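The **Lastanness door cell** is a simulated work cell for a white two-armed mobile robot. It was made by the software firm Granström and is kept up by the group at Gilel. The cell is used to prepare the opening of hinged doors before the same program is tried on a real machine. This article covers how the cell is set up, how it is looked after, and how common faults are repaired.

## Background

The first version of the cell was made for a single door and one arm. A second arm was added in February, when the group wanted one gripper to work at the handle while the other stayed near the body. The name comes from the test house in Lastanness, whose rooms gave the first floor plan. The present cell does not follow that plan closely.

## Setup

Setting up the cell begins with the robot model. The body is loaded first, then the two arms, and each arm is checked alone before they are moved together. The joint limits are read from one file, and a copy of this file must be kept with every saved run.

The room is loaded second. It contains a closed paneled door with a lever handle, a dark stone-textured wall, a brick wall and some furniture. The furniture takes no part in the task, but it has collision shapes, and an arm that swings too wide can touch it. For this reason the operator should load the full room also for short tests.

The start position of the body is set last. The standard distance from the body to the door is 94 cm. From this place the left arm can reach toward the handle without full extension of the elbow.

## Camera view

The cell is normally watched from a viewpoint above the body, looking over the casing and along both arms. The view is tilted, so the door and walls lean. New operators often try to correct this by turning the room model. This should not be done - the room is level in its own coordinates, and turning it will spoil the stored door position.

## Maintenance

Regular care of the cell is simple. After each change of the arm model, a set of 56 start positions is played through, and the log is searched for contact warnings. The full check has 594 steps and is run only before a new release.

The gripper fingers need the most attention. When their friction value is changed, both grippers must be changed together, or the results of the two arms can't be compared.

## Common faults

Most faults belong to one of these groups:

- **Drifting arm.** The arm moves slowly while no command is sent. The usual repair is to reload the joint file.
- **Stair-stepped shadows.** The shadow map is set too low. It has no effect on the motion and may be left as it is.
- **Lost handle.** The program looks for the lever at an old position. The door position must be stored again - the operator does this with both arms at rest.

A restart of the cell takes 8 seconds and repairs none of these faults by itself.

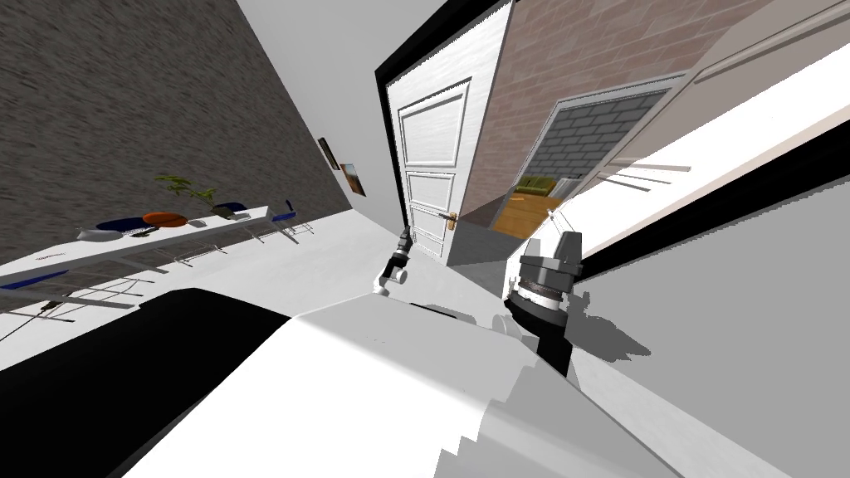 The door is closed in both views, with the left gripper pointing upward.
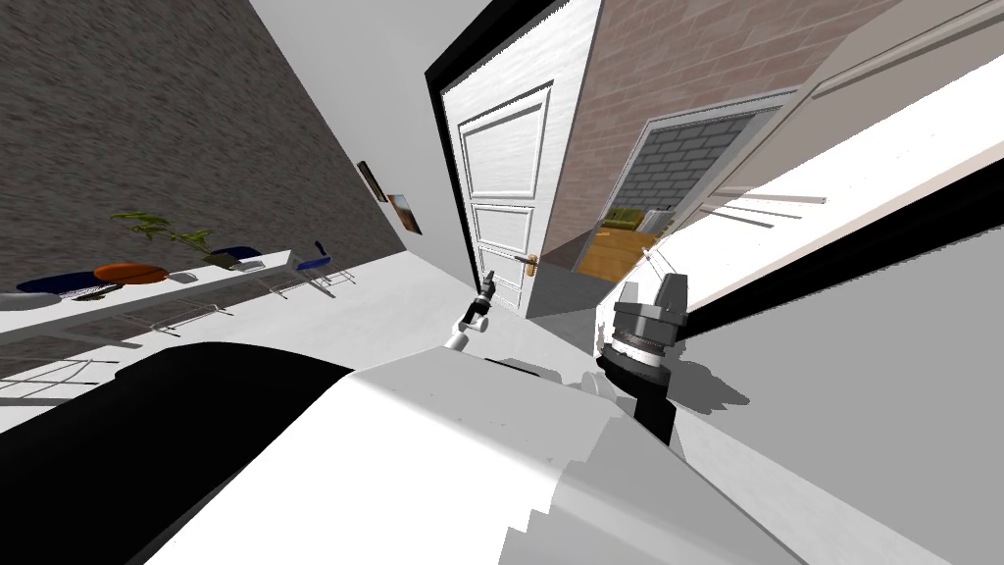 ## Related cells

Granström also made a drawer cell, known as *Flinditz*, which shares the robot model but has its own room. Joint files can be exchanged between the two cells. Door positions can't.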